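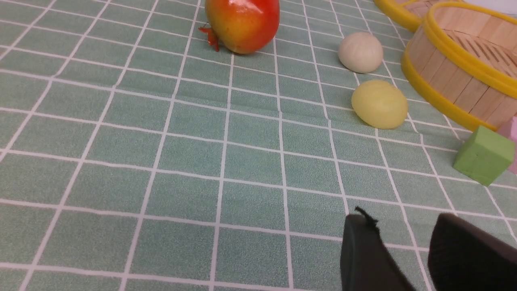
Will it take my shifts? Came up at every station in June, and the line 2 crew at Hasgate asked it again last week. Short answer is in step 7. Read the rest first please.

Section 4. Starting a sorting shift with the Reltton cell

1. Sign in at the panel. Operator name, not the shared login.

2. Lay the grid cloth. Pull it as flat as you can by hand.

3. Set out the practice pieces. Steamers to one side, buns and fruit apart from each other. Foam cubes last.

4. Check both fingers. Lint, threads, anything stuck: stop the arm, then clean.

CAUTION: Never reach in while the green lamp is on. Pause first, wait for the click.

5. Run program 311. Stay at the table for the first 4 picks.

6. Missed pick? Press HOLD, move the piece by hand, press RESUME. Write it on the sheet. Dont restart the whole program.

7. Job changes. Packers are now cell operators for half the shift, packing for the other half. Hours stay the same. Swap at the break, both people at the panel.

Note: sheet goes to the Kurtuluş office at end of shift. They set the pick speed, we dont. If it feels too fast write that down too, it does get read.

Note: Tikisis bins are still sorted by hand. No date for teh change yet.

8. Sign out. Fault code 44 on the panel means somebody forgot.

Rev. Aug 31, 2023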